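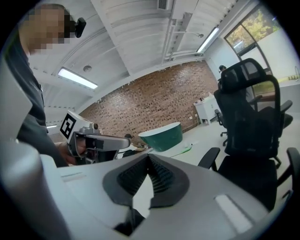 Most break-ins at small shops and workshops come through a door or window that somebody meant to fix. I spent years taking statements from owners the morning after, and the same faults kept coming up. Daytime theft is a different problem and mostly a matter of where people stand. Someone working side-on with their head bent slightly down and a tool gripped at waist height, like the person on the left, is not watching a door behind them. Move the bench or hang a mirror. The list below is the one I use on a first visit.

4 min read | 214 shares

DOORS
1. Rear door deadbolt throws fully into the strike.
Comment: Fails more than any other item. Paint build-up is the usual culprit.
2. Strike plate screws at least 60 mm long.
Comment: Short screws pull out with one kick. Replace them even if the plate looks solid.
3. Outward-opening doors have hinge bolts or fixed pins.
4. Roller door locked on both sides.
Comment: The motor is not a lock.

WINDOWS
5. Washroom window closes and latches.
Comment: Check it yourself at closing time.
6. Bars or mesh fixed from the inside, and no exit blocked.
Comment: Ask the fire inspector before you fit anything – I have seen good bars ordered removed.

LIGHTS AND ALARM
7. Light over the rear door works and can't be unscrewed from the ground.
8. Alarm contact list is current.
Comment: One owner still had Tedesco down as first call two years after he left.
9. Each staff member has their own code. Codes cancelled on the last shift.

CASH AND RECORDS
10. Till emptied and left open overnight.
11. Float kept to $100.
12. Serial numbers of tools recorded, with a copy kept off site.
Comment: Police can't return a recovered drill if you can't show which one is yours.

Sign and date the sheet. Any item marked "fail" gets a name beside it and is rechecked within the month.

Ettore Carbone
Last revised 24/04/2024

3 comments

Bożena Lis
Item 2 caught us out. Ours were barely through the trim.

Loan Nghiêm
Does item 10 apply if the till is bolted down?

Ettore Carbone
Yes, Loan. They will wreck the counter to get at a closed drawer – leave it open and empty where it can be seen from the street.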